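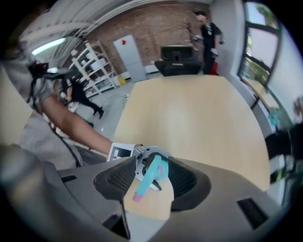

Fig. 1. Light blue piece with pink tip, held upright in the gripper.

Section 2: First Set-Up of the Trukimwood Counter Brewer

Read this section before you open the café. Reading it while the first customers are standing at the register is possible, and has been done, but the coffee suffers and so does the conversation.

You will need the brewer, the Friesen water filter, the braided hose from the accessory bag, an adjustable wrench, a bucket and a towel. If you think you will not need the towel, bring two.

Choosing a spot

1. Pick a stretch of counter that is level and does not wobble. The brewer weighs more when full, and a counter that rocks a little today will rock with more conviction later.

2. Leave six inches of clear space behind the machine. The hose has to bend somewhere, and the vents are back there too. Sacks of beans, menus and the tip jar do not belong in this gap.

3. Check that the lid opens fully under any shelf. Do this before the plumbing is connected.

4. Plug the brewer into its own grounded outlet. Do not share the outlet with a toaster, a panini press or a waffle iron. They will fight, usually at breakfast.

CAUTION: Do not use an extension cord. Yes, including the good one.

Connecting the water

1. Turn off the water supply. Open the nearest faucet and let it run dry to confirm you have turned off the supply you meant to turn off.

2. Screw the Friesen filter head to the wall bracket with the arrow pointing toward the brewer. The arrow is molded into the plastic on the side you are not currently looking at.

3. Push the cartridge up into the head and turn it clockwise until it clicks. If it does not click, take it out and look for the shipping cap.

4. Attach the braided hose to the filter outlet and tighten by hand, then a quarter turn with the wrench. More than a quarter turn crushes the washer, and a crushed washer leaks worse than a loose one.

5. Put the free end of the hose in the bucket. Turn the water on slowly and flush the filter until the water runs clear. The first of it will be gray with carbon dust. It is harmless, but keep it out of the brewer and off your shirt.

6. Turn the water off, connect the hose to the inlet at the back of the brewer, and turn the water on again. Dry every joint with the towel, wait five minutes, and feel each one with a dry finger.

NOTE: One cartridge is good for over 4,000 cups in areas with soft water. In hard-water areas, change it when the filter light turns amber. The light can be silenced by holding the button. This does not change the cartridge.

First fill and rinse

1. Switch on at the back, then press Start at the front. The tank takes a while to fill and makes a noise like someone moving furniture upstairs. It stops when the tank is full.

2. Wait for the Ready light. Pressing Start again does not hurry it and puts you back at the beginning.

3. Place the empty carafe under the spout. Set the volume to 750 milliliters and run a cycle with no coffee and no paper. Pour the water away.

4. Repeat step 3. If the water still smells of new machine, run it once more.

CAUTION: The spout and basket are hot during and after every cycle. The basket handle is meant for holding. The rest of the basket is not.

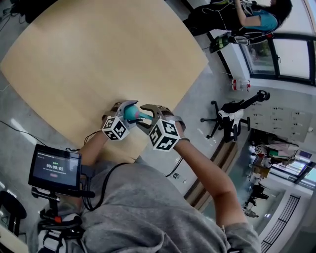
Fig. 2. Teal piece held above the table edge between the two grippers.

Setting the grind

The brewer was tuned at the factory with a Seltmont grinder. Other grinders will work, though the numbers on their dials will bear no relation to the ones in this book.

1. Start at the middle of the dial and grind enough for one full basket. Level the grounds with a gentle shake. Do not tamp. If you trained on espresso, your hand will want to tamp. Give it something else to do.

2. Brew a carafe and taste it after it has cooled a little.

3. If it is thin and sour, go finer. If it is bitter and dries out your mouth, go coarser. If it is both, clean the grinder and start over.

4. Move the dial one mark at a time and throw out the first spoonful after each change, as it was ground at the old setting.

5. When you like the result, write the setting on tape and stick it to the grinder. Somebody will move the dial during a shift and have no memory of doing so.

NOTE: Dark roasts usually want a coarser setting than light ones. If you offer a guest roast, tape a second note beside the first and say which is which.

Saving your recipes

The brewer stores a house recipe under each of the front buttons. Out of the box they all hold the Nemorstead recipe, a medium-strength brew that offends very few people and is remembered by about as many.

1. Hold the button you want to program until its light blinks.

2. Set the volume with the plus and minus keys. Press the button once to accept it.

3. Set the pause between the first wetting and the main pour. Press the button again.

4. The light goes steady and the recipe is saved. If you walk away in the middle, the brewer forgets the whole business and keeps the old recipe.

Holding the plus and minus keys together wipes every saved recipe. It does not ask whether you are sure. Keep this in mind when wiping down the front panel, and switch off at the back before you do.

At the end of the first day

Empty the carafe, rinse the basket, and leave the lid open overnight so the inside can dry. Turn off the water at the wall if the café will be closed the next day. For weekly cleaning and descaling, see Section 3.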